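Terkosgate Teleoperation Station – Frequently Asked Questions

For operators, site leads and anyone preparing a batch of demonstrations on the Botha two-handed setup. Questions about billing and contracts are covered on a separate page.

General

What is a demonstration?
One complete run of a task, performed by an operator through the robot, with the joint positions, hand commands and head camera video stored together. A run starts when the operator presses the left pedal and ends when the pedal is pressed again. Anything outside those two presses is discarded.

What is the difference between guiding by hand and remote control?
In hand guiding the arms are set to a compliant mode and the operator moves them directly. In remote control the operator wears gloves and a headset at the Gredden console and the robot follows. Hand guiding is quick for single-arm motions. For anything that uses both hands with separate fingers, use remote control. It also keeps the operator's own arms out of the head camera view.

How many demonstrations does a task need?
A first batch is 60 runs. If the trained policy fails on more than a few starting positions, we collect additional runs for those positions only. The largest task in the Terkosgate library has 2000 runs, but it includes four plate sizes and several kinds of fruit.

Can batches from different operators be mixed?
Yes. Tag each run with the operator number. Mixed batches generally give policies that tolerate small timing differences better, provided all operators follow the same task sheet.

Operators

How long is the training?
Two half days. The first covers glove calibration, the stop button and free motion without objects. The second covers the plate-and-fruit task, which every operator must complete 7 times in a row without a drop before being assigned to a batch.

The robot's fingers lag behind mine. Is this normal?
A small delay is normal. If the hand is still moving after your own fingers have clearly stopped, end the run, open the Drundero panel and check the link status. Do not compensate by moving ahead of the robot. The delay is learned along with the motion.

My thumb and the robot's thumb do not match.
Repeat the glove calibration. The thumb is the joint most often off, usually from a glove that has slid toward the wrist. Tighten the strap, hold the flat-hand pose until the tone sounds, then the fist pose.

How fast should I move?
At a steady, moderate pace. Avoid pauses in the middle of a reach. A policy trained on hesitant runs tends to hesitate in the same places, and sometimes does not leave them.

May I correct a mistake during a run?
A small correction, such as a second attempt at a grasp, is useful and should be kept. A dropped object that leaves the table ends the run. Mark it as failed. Failed runs are stored and are not counted toward the batch.

Objects and table

Which side does the plate go on?
For task sheet 167 the plate starts left of center and the fruit on the right. Shift both by a hand's width between runs, staying inside the reach of the arm that will handle them. Do not line them up with the table edge every time.

Do shadows matter?
Soft shadows do not. Hard shadows that move, for example from a person walking past a window, should be avoided. Close the blinds before the first run and leave them as they are until the batch is finished.

Can real fruit be used?
Yes. Replace it when the skin is broken. Note the replacement in the batch log, as weight and grip change slightly.

Data

Where are the runs stored?
On the station drive first, then copied to the project server at 6 p.m. Do not power down the console before the copy is complete – the status light on the panel turns green.

Can I delete a bad run?
Operators can mark runs but cannot delete them. Site leads can remove a run within the review window, which closes on Saturday.

Where should the hands be when I press the pedal to start?
Both hands above the table, fingers open, neither one touching an object. The exact height is free and should vary from run to run.
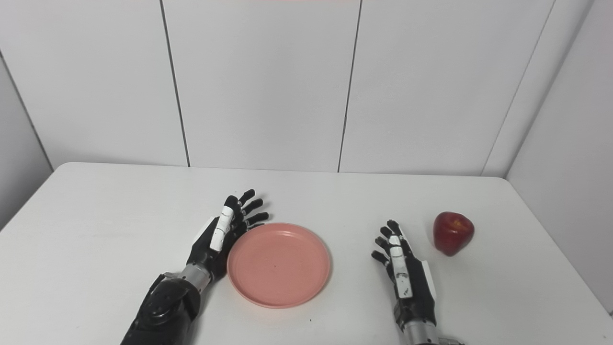
Comment from a reader: On our station we found that varying the start height was not enough. The operators all began with the wrists turned the same way, and the policy stalled whenever a wrist was rotated a little further out. We added wrist angle to the task sheet as something to change between runs, collected another 60, and the stalls stopped. It may be worth a line in the answer on start positions.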